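Revised Flour Labeling Rule Takes Effect for Derkbridge Bakeries

Retail and wholesale bakers have until the end of the season to change over, county food office says

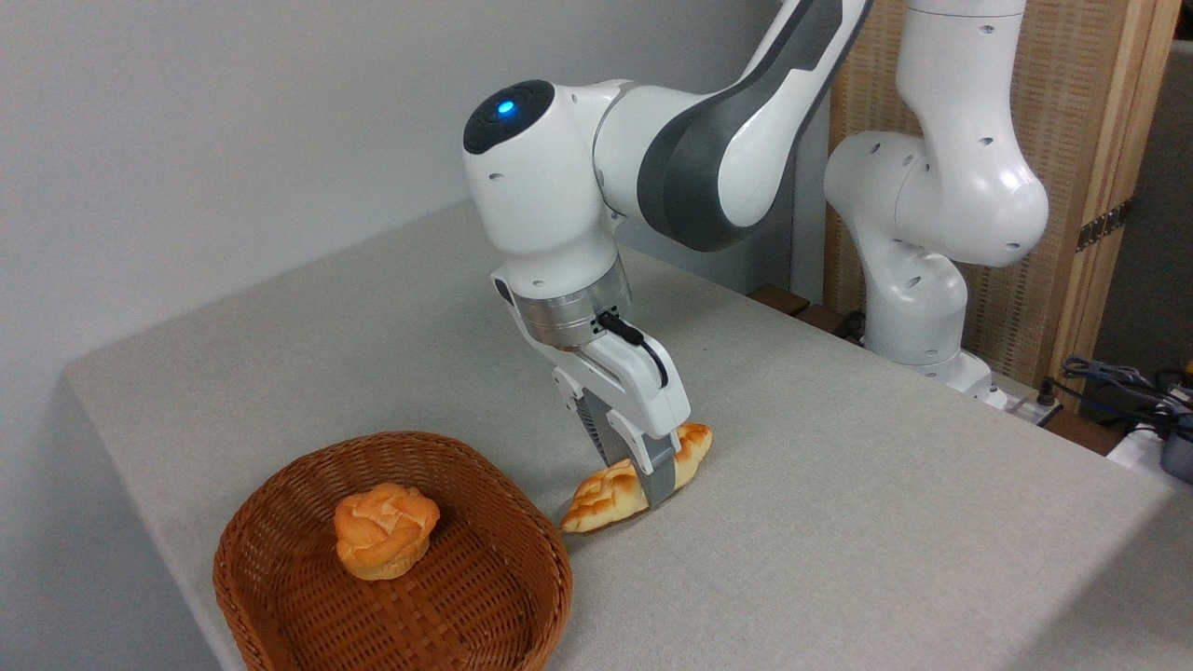 What changes

Bakeries selling in the Derkbridge district must now state the origin and treatment of their flour on any product sold under a named grain or mill, under a revised labeling rule that came into force in June 1999. The rule covers bread, rolls, croissants and other laminated pastry, and packaged dry mixes. Cakes and confectionery with a filling of more than half their finished weight are exempt, as they were under the earlier text.

The revision replaces a notice that the district food office had applied with few changes for many years. That notice required a label only on wrapped goods. The new rule extends to unwrapped goods sold from a counter or basket, for which a shelf card or a printed sheet kept within reach of the customer is sufficient.

Labels and cards must give the name of the mill, the country in which the wheat was grown, and any bleaching or oxidizing agent used. Where flours from more than one mill are blended, they are to be listed in descending order of weight. A baker who changes supplier has 2 weeks to amend the card, provided the delivery note for the new flour is kept on the premises.

"The earlier notice was written for sliced bread in a bag," said Lilian Muriithi, who heads the labeling section at the food office. "Most of the questions we get are about open goods, and the text had no answer for them."

Registration

Any business using more than 900 pounds of flour in a calendar month must register with the food office and file a return every quarter. The return lists purchases by mill and lot number. Businesses below that quantity do not file, but must keep purchase records for a year and produce them on request.

The food office has issued Form 2153 for the purpose. It runs to a single sheet, printed on both sides, and may be delivered by hand or by mail. Returns sent by fax will be accepted if the signed original follows. Muriithi said an electronic version is being considered but will not be ready before the year 2000.

Seasonal businesses register once and file only for quarters in which they trade. A business with several shops under one owner files a single return, with the flour delivered to each address shown on a separate line.

Milling trade response

Bratarmont, which supplies strong white and pastry flours to much of the district, said it began printing treatment details on its sacks in March, ahead of the rule. Fraser Gunn, the company's technical manager, said the change had required new plates for each grade of flour and a different ink — the earlier one smudged on the waxed paper used for smaller bags.

Gunn said the main difficulty was in the definition of origin. Pastry flour is commonly milled from a blend of soft wheats, and the proportions are adjusted through the year to hold protein within specification. Under the rule, a mill may name up to four countries without giving proportions. Anything beyond that must be described as "mixed origin."

"We asked for that wording to be settled first," Gunn said. "A sack label is ordered months in advance. The wheat is not."

Wistska, a smaller mill working mainly in rye and whole wheat, objected during the comment period to the lot number requirement. Its flour is sold from bulk bins, which are topped up before they are empty, so that a given sack may hold flour from two adjoining lots. The final text allows a bin to carry both lot numbers until it has been emptied and swept.

Effect on bakers

Kibet Gachanja, who operates a wholesale bakery supplying hotels and cafes, said the labeling itself was a minor matter. He expects the greater cost to fall on storage. Flour from different mills can no longer be combined in a single hopper unless the blend is declared, and his plant has one hopper feeding both the roll line and the pastry line.

A second hopper has been ordered from Rotich, an equipment supplier, with delivery promised before the fall. Until then the bakery will run its pastry doughs from bagged flour. Butter, yeast and other ingredients are outside the scope of the rule, although the existing allergen notice still applies to them.

Dionysis Kontogiannis, owner of a retail shop near the Derkbridge bus station, questioned the treatment of goods bought in frozen and baked on site. The rule places the duty to declare on the firm that made the dough. The shop must display what it has been told but is not required to verify it.

"If the carton says nothing, I have nothing to put on the card," Kontogiannis said. The food office has confirmed that in such cases the card should read "flour origin not supplied," and that the shop should report the manufacturer in writing.

Enforcement

Inspectors will issue written advice for a first failure to display a card. Repeated failures, or a false statement of origin, may be referred for a penalty. Tumaini Kaijage, the senior inspector for the district, said visits would be combined with routine hygiene inspections and that no additional staff had been assigned.

Existing stocks of printed wrappers may be used until exhausted — or until the end of the season, whichever is sooner — if a supplementary sticker is applied. Copies of the rule and of Form 2153 are held at the food office counter and at the public library.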